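Learning > Options basics > Covered calls

How to write your first covered call without losing sleep or the shares

A covered call is the closest the options market comes to renting out the granny flat. You own the shares, someone pays you for the right to buy them at a set price by a set date, and most of the time you keep both the rent and the flat. Sometimes you have to sell the flat. Be at peace with that before you begin.

I'll use Economou, a dull company I have owned for years and never once been thanked by.

Step 1. Check you own enough. One contract usually covers 100 shares. I hold 200, so I can write two contracts. Writing three would leave the last one uncovered, and an uncovered call is a different article with a sadder ending.

Step 2. Get permission. Your broker will want a form saying you understand the risks. On Pullport it lives under Account, then Trading Levels, then a page that logs you out if you stop to read it. Approval took mine 6 business days. Narkell was quicker but rang me during dinner.

Step 3. Pick a strike price. Economou trades at $50. I chose the $54 strike, a price at which I would sell cheerfully and tell people I had planned it. If your honest answer is "I'd never sell at that price", go higher, or close the laptop.

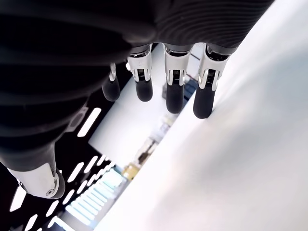
Black fingertips, silver joints.

Step 4. Pick an expiry. Longer dates pay more in total and give you longer to regret it. I like four or five weeks. Look up the next dividend while you're at it: a buyer may exercise early to collect it, usually the day before the shares go ex-dividend.

Step 5. Place the order. Choose "sell to open". Read that again. "Buy to open" sits right beside it and does the opposite. Use a limit order and start near the middle of the bid and the ask. Mine filled at 60 cents a share, or $120 for the two contracts, less $10 in brokerage.

Step 6. Leave it alone. If the shares stay under $54, the calls should expire worthless and the premium is yours. If they finish above it, expect to sell at $54, however far past it they have run. My friend Magdalini Sotiropoulos wrote calls on Pudari the week before a takeover bid and still can't hear the name calmly.

If you change your mind, "buy to close" gets you out at whatever the market is asking. And remember the premium only softens a fall. Should Economou drop to $40, my 60 cents a share will cover the first 60 cents of it, and I'll be wearing the rest.

Keep the confirmation for tax time.

Filed under: Options, Income strategies, Beginners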